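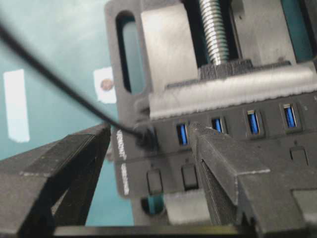
Drelon 据え置き型USBハブ

商品概要
作業台や机の上に固定して使うことを想定した、横長の箱形USBハブです。本体は濃いグレーで、前面に青いUSBポートが4口並びます。ケーブルは本体の端から出るため、ポートに挿した機器のコードと重なりにくい配置になっています。
Drelonシリーズは工具や測定器のそばで使う周辺機器をまとめたもので、当店では電子工作、修理、検査用の机に置く製品として扱っています。

主な用途
・作業台でのUSB機器の接続
・検査机、修理机での治具や測定器の接続
・USBメモリ、カードリーダーなど抜き挿しの多い機器の中継
・パソコン本体が机の下や棚の奥にある場合の手元への延長

設置について
平らな面に置くほか、バイスや固定具で本体をはさんで使うこともできます。片手で抜き挿しをする作業では、本体が動かないように固定しておくと挿しやすくなります。
バイスで固定する場合は次の点を守ってください。
・口金は本体の側面に平行に当てる
・ポートの開口部に口金をかけない
・締め付けは本体が手で動かない程度で止める
・口金に刻みのあるバイスでは、ゴム板か薄い樹脂板をはさむ
・ケーブルの差し込み部に力がかかる向きで固定しない
締めすぎると外装がたわみ、ポートが変形することがあります。締め付けによる外装の傷、割れ、ポートの変形は保証の対象になりません。
口金の開きが足りない小型バイスでは、本体を斜めにはさまないでください。別売のTrundine取付台をお使いください。

ケーブル
黒の丸形コードです。本体側のコネクタは奥まで差し込んでから使用してください。差し込みが浅いと、機器が認識されたり切れたりをくり返すことがあります。
机の端からケーブルを垂らす場合は、途中を一か所留めてください。コードの重みがコネクタにかかり続けると、接触不良の原因になります。結束バンドで留めるときは、コードが中で動く程度にゆるめておきます。
交換用ケーブルは単品でもご注文いただけます。長さ違いの在庫はお問い合わせください。

お使いの前に
1 ケーブルをハブ本体に接続します。
2 反対側をパソコンのUSB端子に接続します。
3 機器を1台だけ挿し、認識されることを確認します。
4 残りの機器を順に挿します。
消費電力の大きい機器を複数つなぐと、動作が不安定になることがあります。外付けハードディスクなどは、機器側の電源アダプターを併用してください。
書き込み中の機器があるときは、ハブのケーブルを抜かないでください。ハブにつながっている機器がすべて同時に切断されます。

同時購入の多い商品
Trundine取付台
ハブを作業台の縁や棚板にねじ留めするための台です。穴あけが必要です。ねじは付属しますが、ドリルは付属しません。板の厚さは17mm以上を目安にしてください。
Raffertyケーブルクリップ
3個入り。裏面は粘着式です。塗装のはがれかけた面、油の付いた面には付きません。貼る前にアルコールで拭いてください。
Indtonポートキャップ
使わないポートに挿すほこりよけです。金属の切り粉が出る机では併用をおすすめします。色は黒のみです。

お手入れ
パソコンから外し、乾いた布で拭いてください。ポート内のほこりはエアダスターで吹き飛ばします。缶を逆さにすると液が出るため、立てたまま短く吹いてください。綿棒、針金、ピンセットをポートに入れないでください。シンナー、ベンジンは印字が消えるため使えません。
切削油やフラックスが付いたときは、中性洗剤を薄めて固く絞った布で拭き、完全に乾いてから接続します。

うまく動かないとき
機器が認識されない
別のポートに挿し替えてください。ほかのポートで動く場合は、元のポートの汚れを確認します。どのポートでも動かない場合は、機器をパソコンに直接挿して確かめてください。
すべての機器が切れる
本体側とパソコン側の両方の差し込みを確認してください。延長コードをはさんでいる場合は外します。
転送が遅い
機器とパソコンの端子の規格によって速度は変わります。遅い側の規格に合わせて動作します。

保証と返品
保証期間はお買い上げから3年です。納品書を保管してください。
初期不良は到着後すみやかにご連絡ください。未開封品の返品は受け付けますが、送料はお客様のご負担となります。開封後のお客様都合による返品はできません。

配送
1台から発送します。送料は全国一律400円です。取付台を同梱する場合も同額です。10月は棚卸しのため、出荷が通常より遅れることがあります。
複数台のお見積り、請求書払いは問い合わせフォームからお申し込みください。

関連カテゴリ
USBハブ/作業台用品/ケーブル整理/取付金具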